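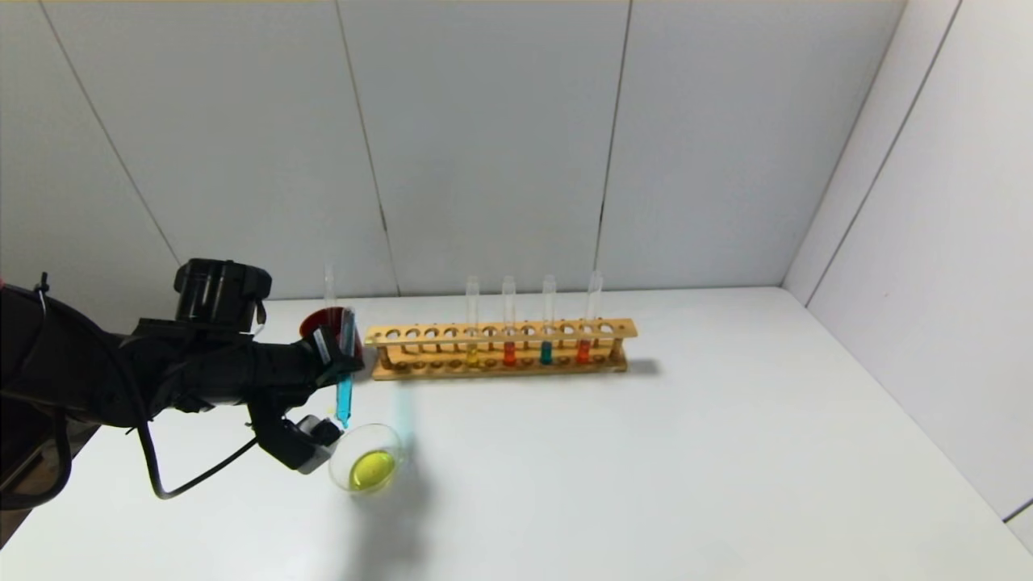
4 min read

Glassware and Wet Bench Inspection Checklist, with Comments

Yuen Building, Rooms 10 and 22
Inspection date: Tue 22 October
Form: Pivlow Bench Safety, revision 27
Previous inspection: August

Scope: open bench work with aqueous solutions in borosilicate glassware, storage under benches, drains, eyewash and shower stations, waste points. Fume hoods and gas cylinders are covered on separate forms.

Ratings: S = satisfactory. A = action required. N/A = not applicable. An item rated A stays open until the room supervisor signs the closing line.

Section 1. Glassware condition

1.1 Beakers and flasks free of chips at rim and spout. Room 10: S. Room 22: A.
Comment: Chipped beakers found on the drying rack in Room 22, mixed with sound ones. Chips at the spout are easy to miss when the glass is stored upside down. Discard to the broken glass box. Do not fire polish in house.

1.2 Test tubes free of star cracks at the base. Room 10: S. Room 22: S.
Comment: Checked against a dark background with a side light. Scratched tubes are acceptable for dilution work and must not be heated.

1.3 Graduations and marking spots legible. Room 10: S. Room 22: S.

1.4 Broken glass box rigid, lined, labeled, less than three-quarters full. Room 10: A. Room 22: S.
Comment: Box in Room 10 was filled to the flaps. Tape shut and replace. Paper towels had been placed in the same box and should go to general trash if uncontaminated.

Section 2. Solutions in use

2.1 Every container left unattended carries contents, concentration and date. Room 10: A. Room 22: S.
Comment: Squeeze bottles by the sink in Room 10 were marked "dye" only. Color is not identification. Several blue stock solutions in the building look alike, and copper sulfate has a different waste route from food dye.

2.2 Volumes on the bench limited to the working amount. Room 10: S. Room 22: S.

2.3 Secondary containment under stock bottles. Room 10: S. Room 22: A.
Comment: Tray present but cracked along one side. Replacement is Lulska tray, stores item 351.

2.4 Pouring and mixing done over the bench surface, clear of the front edge. Room 10: S. Room 22: S.
Comment: When a tube is emptied into a beaker, the receiving vessel stands on the bench and is not held in the other hand.

Section 3. Bench surfaces and sinks

3.1 Surface intact, edges sealed. Room 10: S. Room 22: S.
Comment: Light staining in Room 22 near the balance. Cosmetic.

3.2 No food, drink or personal items. Room 10: S. Room 22: S.

3.3 Sink traps flowing, strainers fitted. Room 10: S. Room 22: A.
Comment: Slow drain, left sink. Strainer missing. Retrieve any glass from the trap with tongs before the plumber is called.

3.4 Electrical outlets within reach of a splash are ground-fault protected and tested. Room 10: S. Room 22: S.

Section 4. Eyewash and shower

4.1 Access path clear. Room 10: S. Room 22: A.
Comment: Stool and a delivery carton in the path. Moved during inspection. Repeat finding from August, so the item remains open until the floor is marked.

4.2 Weekly flush recorded. Room 10: S. Room 22: S.

4.3 Water runs clear and covers both eyes. Room 10: S. Room 22: S.
Comment: Left nozzle in Room 10 slightly lower than right. Adjust at next service.

4.4 Shower pull handle reachable by all users. Room 10: S. Room 22: N/A.

Section 5. Protective equipment

5.1 Splash goggles available in sufficient number, lenses clear. Room 10: S. Room 22: S.
Comment: Safety glasses without side seals were in the goggle cabinet. These do not meet the splash requirement. Store separately.

5.2 Gloves stocked in all sizes in use. Room 10: A. Room 22: S.
Comment: No small size. Reorder placed with Grudum.

5.3 Spill kit sealed and in date. Room 10: S. Room 22: S.

Section 6. Waste

6.1 Waste bottles capped when not being filled. Room 10: S. Room 22: A.
Comment: Funnel left in the neck of the metals bottle. A funnel does not count as a cap unless it has a latching lid.

6.2 Acid and base streams kept apart. Room 10: S. Room 22: S.

6.3 Fill level below shoulder of bottle. Room 10: S. Room 22: S.

Open items carried forward
Room 10: 1.4, 2.1, 5.2
Room 22: 1.1, 2.3, 3.3, 4.1, 6.1

Items 2.1 and 4.1 are to be closed first. Item 3.3 may wait for the scheduled plumbing visit provided the left sink is tagged out of use.

Closing line, Room 10: ____________
Closing line, Room 22: ____________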